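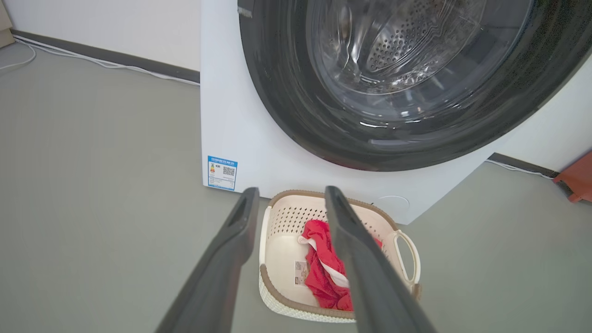

Felstead's shared laundry room opens to all residents

Aug 12, 2020

After a long wait, and a good deal of patience from everyone on the upper floors, the laundry room at Felstead is open again, and residents have been coming down with their baskets (and quite a few bed sheets!) ever since the doors were unlocked.

The front-loading washing machine is free to use for all 12 flats. It was paid for out of the summer fund, which reached 1,252 pounds in the end, and Maeve Gallagher would like to thank every neighbour who put something in, however small.

"I've been carrying my washing up the hill since February, so you can imagine how pleased I am," said Melina Tzavaras, who lives on the second floor and had the very first booking.

Please look inside the drum before you go, as odd socks do like to stay behind, and leave the floor clear for the next person.

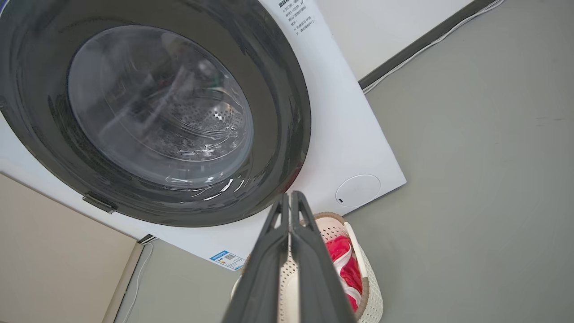
How to book

Put your name and flat number on the sheet by the door. Keerthana Kotian has the spare key and is happy to help anyone who finds the stairs hard going.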